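Section 4. Kitchen demonstration for visitors

Use this section on an open day, when guests stand near the arm. Wulan Osman runs the Kidotside program; Letay Bogale speaks to the guests.

1. Let no more than 11 guests into the kitchen at one time.
2. Open the dish drawer fully by hand before you start the Tultari controller.
3. Load program 357 and wait for the green light on the controller.
4. Start the drawer part. The arm goes down over the dishes from the side of the counter corner.

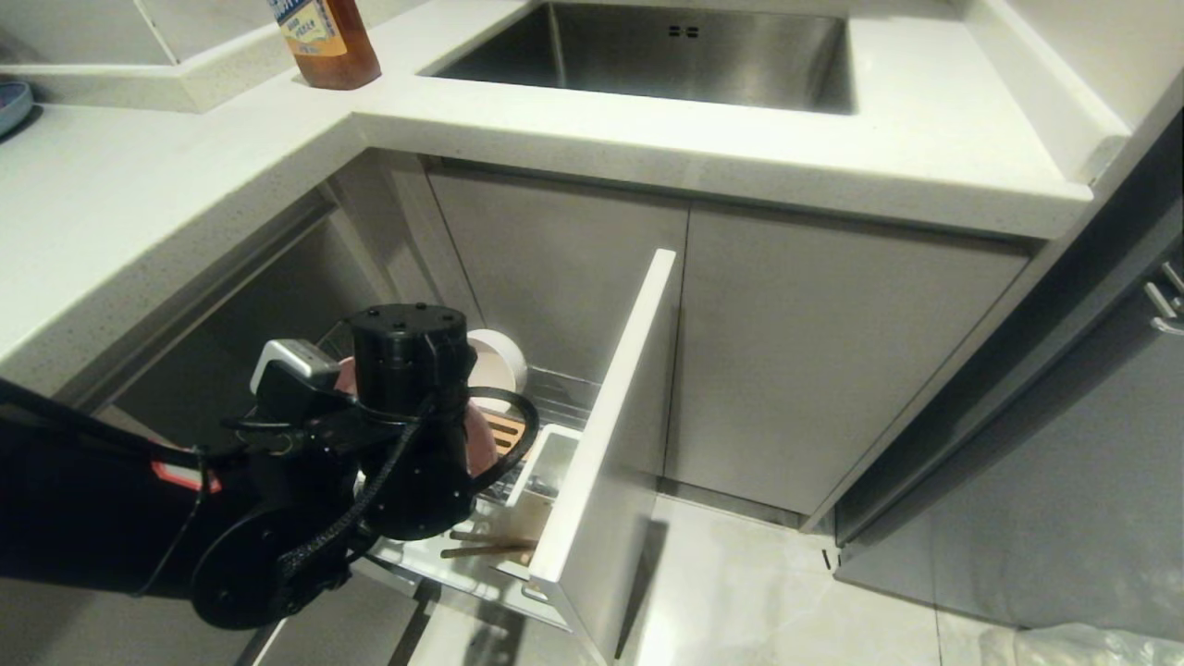 5. Keep one hand near the stop button during all of step 4.

CAUTION: Guests like to lean over the drawer for a better look. Ask them to stay behind the floor tape – also the children.

6. When the guests are ready, start the bowl part. The two fingers close on the rim of the bowl.
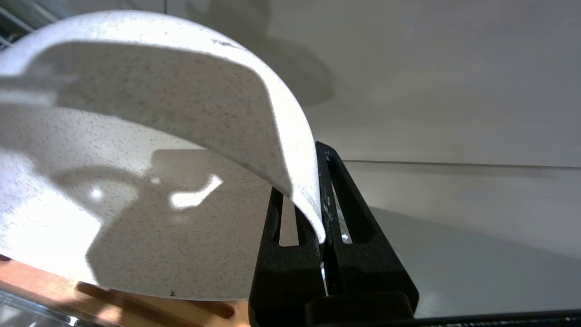
7. Wait until the arm is fully still before you answer questions.

Note: If the controller shows code 555, press Reset one time and go back to step 3.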